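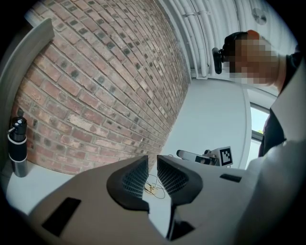 3.2 Student Sessions

The course project ran through May at the Plerau teaching laboratory. The 12 students enrolled were asked to collect demonstrations of small tabletop tasks, with a target of 3000 for the class as a whole. Each student first completed three practice rounds under the supervision of Rozália Szekeres. Work was carried out with two hand-held grippers, one in each hand – an arrangement that most of the class had not tried before.

Figure 3. A student at the desk with both grippers. Printed markers are mounted at the base of each.
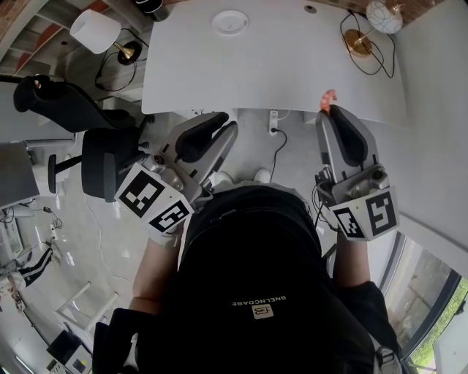

Zulmira Sampaio remarked that the left hand lagged behind the right in nearly all of her early rounds, and that she would have preferred to practice with one gripper first. Similar comments appear in several of the written reports. The practice rounds were left out of the final set.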